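The **work table** is a flat surface at which people make, mend, knead, sort and spill things. It differs from the dining table mainly in what its owner will forgive. Most households that own one of each end up with two work tables.

## The top

Tabletops for light craft use are commonly pale, on the theory that small parts and stray tools show up against them. The same holds for every mark the table picks up afterward, a point that furniture catalogs leave for the buyer to discover.

Pale wood grain is the usual choice. In a plain-sawn board the lines run close and nearly parallel toward the edges of the board and open into long loops nearer its middle, the pattern joiners call cathedral figure. Veneers and printed surfaces follow the same pattern, printed ones with the drawback that the cathedral sometimes appears twice.

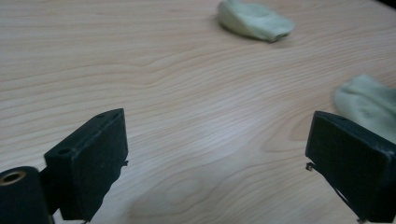

Finish matters more than figure. A high gloss throws the ceiling light back into the worker's eyes, while a dead matte surface holds on to dust and fingerprints. Makers generally settle on a slight sheen and give it a name. The Saler workshop catalog of work tables listed four such names for what its rivals maintained was one varnish.

## Clay and the table

Modeling clay is the traditional test of a tabletop. Oil-based clays stay soft for years and leave a faint film behind. Water-based clays dry out, shrink and take a little of the surface with them if left overnight on bare wood. Air-dry clays fall somewhere between the two and get blamed for both.

A smooth top lets a flattened slab be lifted from one edge. A thin blade or a length of wire helps, as does patience, which is harder to store. Slabs pressed onto open-grained wood come away with the grain printed on the underside. Many beginners regard this as a fault until they see what potters charge for it.

Primo Ferraro's handbook *The Honest Bench*, written for evening classes at Kilomham, gives 7 rules for working clay on a shared table. Five of them concern cleaning up. The sixth forbids pens, on the grounds that a line drawn on a tabletop "as a guide" will guide everyone who sits there for the rest of its life. The last is about sandwiches. 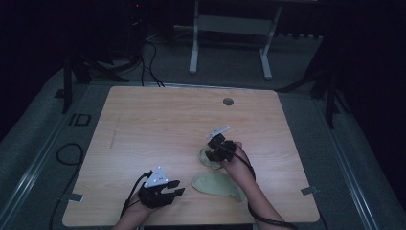
## Fittings

Older work tables had a vise and a drawer. Later ones tend to have holes for cables, clips along the edge to hold a loose top to its frame, and no drawer, so that things which used to be lost inside the table are now lost under it. Carpet makes this worse. Soft clay trodden into a short pile is usually chilled with ice and chipped out — a job best done before the vacuum cleaner gets involved.

## Notable examples

The Mac Giolla bench, a square table sold by mail order, reached 2,686 units before the firm turned to shelving. Its square shape was advertised as having no head and no foot, and therefore no arguments. The larger Stodel table was built to carry a load of 190 pounds, and its instruction sheet asked owners not to sit on it. Surviving copies of the sheet are rare, and surviving tables tend to lean.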